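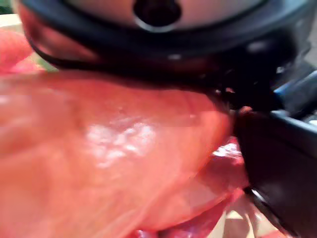
4.2 Gloss, folds and judged wetness

The sorting study at Clamuvstead asked people to put kitchen and market items into groups by look alone, without touching them. We had expected colour to settle most of the choices. In the February sessions it did so for matt items, such as bread and unwashed roots, but shiny red and pink items were moved between groups far more often. The 26 people who took part were given no names for the items, and they were free to make as many groups as they liked.

Their written remarks fall into two kinds. Some deal with shine: an item is called wet, polished, greasy or varnished. Others deal with form, and speak of folds, lumps, lobes and creases. The two kinds often appear together. A smooth item with an even shine was usually called polished, while a similar shine on a creased item was more often called wet. We coded 252 remarks in this way, leaving out 22 that could not be read or that referred to the room.

Figure 2 gives a close view of the sort of surface that is hard to place. The larger item is reddish-pink and glossy, with soft bulges and shallow creases running across it on a slant. The white highlights near its middle are broken into small patches. Towards the lower right the surface folds into a deeper red lobe with a small shine of its own. The item looks moist, but a picture of this kind cannot show whether it is, and we make no claim about it here.

Figure 2. Glossy reddish-pink surface with shallow creases and scattered highlights. Part of a second, smaller rounded shape of similar colour is visible at the far left.

Bárány's scale for surface shine, used in the Caketville trials, has a single line running from dull to bright. It worked well for glazed tiles and painted wood, and we kept it for the first round. It has no place for the spread of the highlights, however, and an item with one broad bright area may be given the same mark as one with many small ones. For the second round we therefore added a separate mark for broken shine, taken from the Floluvari sheet with the wording shortened.

The marks for folds were left as they were. Section 4.3 sets out the results for both rounds.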